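Sorting out the parcel shelves

Saturday, February 23, 2019

I have been working at the parcel counter in Tullthorpe since November. It is a small pickup point run out of the back half of a stationery shop. People order things online, the packages come to us, and the customers stop in after work to collect them. On a normal day it is easy work. Last week was not normal, because everything that had been held up over the holiday break showed up within a couple of days.

The final count for the week was 745 parcels. We usually see 141 or so on a busy day and far fewer on a slow one, so the shelves filled up fast and the old system stopped working.

The old system was to write the customer's last name on the box with a marker and put it wherever it fit. This is fine when there are two people named Bukhari and one of them never orders anything. It is not fine when the boxes are three deep and half of the names are facing the wall. I spent most of Tuesday moving boxes to look behind other boxes.

So we switched to numbers. Each parcel gets a number on a red and white tag, the same number goes in the book next to the name, and the customer gets a text with it. When they come in they read me the number and I go to that shelf.
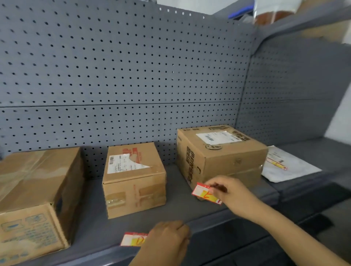 I write the numbers by hand. We priced a label printer from Suranent and it came to more than I wanted to spend on a problem that may go away by spring. A roll of tags and a marker cost very little, and my handwriting is readable if I don't rush.

It took me a few tries to decide where the tag should go. The top of the box seems like the obvious place, but the shipping label is usually up there and you can't see the top of anything on a high shelf. I settled on the lower front corner, close to the shelf edge, so I can walk along and read the numbers at one height. Flat mailer bags are the exception. They get the tag wherever there is a smooth spot, and they go at the end of the row so they don't slide under something heavy.

The shelves themselves are gray metal with pegboard backs. They came from Farnia, a shop fitting place that was clearing out its old stock, and I have no complaints. The pegboard is handy for hooks, although I haven't put up many yet. The one thing I would change is the depth. A large box takes up the whole shelf front to back, and a small one leaves space behind it that you are tempted to fill. I no longer fill it. One row per shelf, everything pulled forward, even if it looks wasteful.

Boxes with printing all over them are harder to tag than plain brown ones. A tag on plain cardboard stands out from across the room. On a printed box it gets mixed in with the pictures and lettering, so I look for the plainest corner and press it down well.
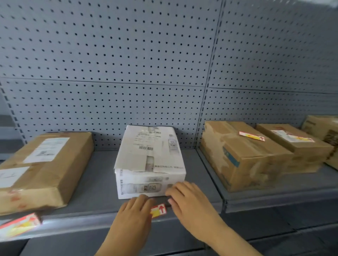
What I still need to fix

The numbers go from 1 to 100 and then start over. That was a mistake. If someone leaves a parcel for three weeks, its number comes around again while it is still sitting there. I have had this happen once so far. For now I check the book before I reuse a number, but a second color of marker for the next round would be better - I'll pick some up on Monday.

I also want to keep one bottom shelf clear for the heavy boxes. Lifting them down from chest height is hard on the back by the end of the day.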